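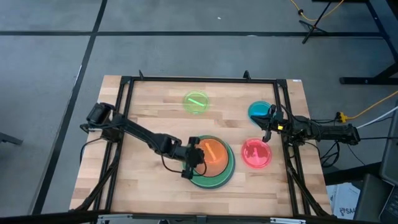 Istlow Dinner Plate, 3-Pack

Everyday dinner plates for kitchens, lunchrooms, caravans and back decks. The Istlow is the mid-size plate in our Skatano range and the one most customers start with. It holds a full serve of pasta or a steak with two sides, and it fits most dishwashers without having to lean the rack.

Price: $58 per pack of 3
Stock code: 2191-W
Colours: white, cream, slate
Minimum order: one pack for homes, 120 plates for trade pricing

What it's made of

Glazed stoneware, fired twice. The foot ring is left unglazed and sanded, so it won't drag on timber or scratch the plate under it in a stack. The glaze is lead-free and is the same on the top and the underside. Small pinholes near the foot are normal and don't affect use. If you find a pinhole on the eating surface, send us a photo and we will replace the plate.

Stoneware is heavier than the melamine plates many people use outdoors. If weight matters to you, have a look at the Vidal picnic plate, which costs less and can be dropped on concrete.

Care

Dishwasher safe, top or bottom rack. Microwave safe, though the rim will get hot before the centre does. Oven safe for warming only — don't put food under the grill on it. Don't take a plate from the freezer straight to the oven.

Grey marks from cutlery are metal left on the glaze and will come off with a paste of bicarb soda and water. Leave it on for a few minutes, rub with a soft cloth and rinse. Steel wool will dull the finish and isn't covered by the warranty.

Using it with the rest of the range

The Istlow stacks with the Skatano side plate and pasta bowl, but the bowl should go on top. It doesn't stack well with the older Iditz plates, which have a wider foot. Customers with a cupboard full of Iditz usually keep the two in separate piles. 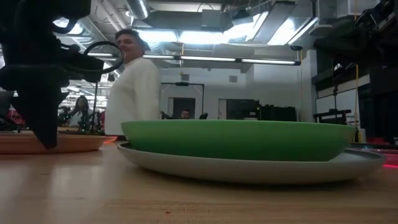 White is the colour we keep in the largest quantity and the easiest to match later. Cream varies a little between firings, so buy all you need at once if you want a set that looks the same. Slate shows water spots if it's left to drip dry, and hard water makes this worse.

Trade and hire orders

Cafés and hire companies can order loose plates in cartons. Trade orders leave our warehouse in May and again in late spring. Candela Villalobos looks after trade accounts and can send a sample plate in each colour. The cost of the samples comes off your first order. Please tell her if your dishwasher is a conveyor model, as the racks on some of these are too narrow.

Delivery and returns

Orders placed before 2 p.m. are packed the same afternoon. Each plate is wrapped in paper and the carton has cardboard dividers — please keep it until you have checked for breakages. Unused plates can be returned in the original carton. We don't take back single plates from an opened pack unless they are faulty.

Customer comments

"Had the white ones for two years and haven't chipped one yet. A bit heavy when you carry four." Javiera Iturra

"Good plate. The slate was darker than it looked on my screen, so I swapped it for cream with no trouble." Noelia Calvo

Related items

Skatano side plate
Skatano pasta bowl
Vidal picnic plate
Felt plate separators, pack of 12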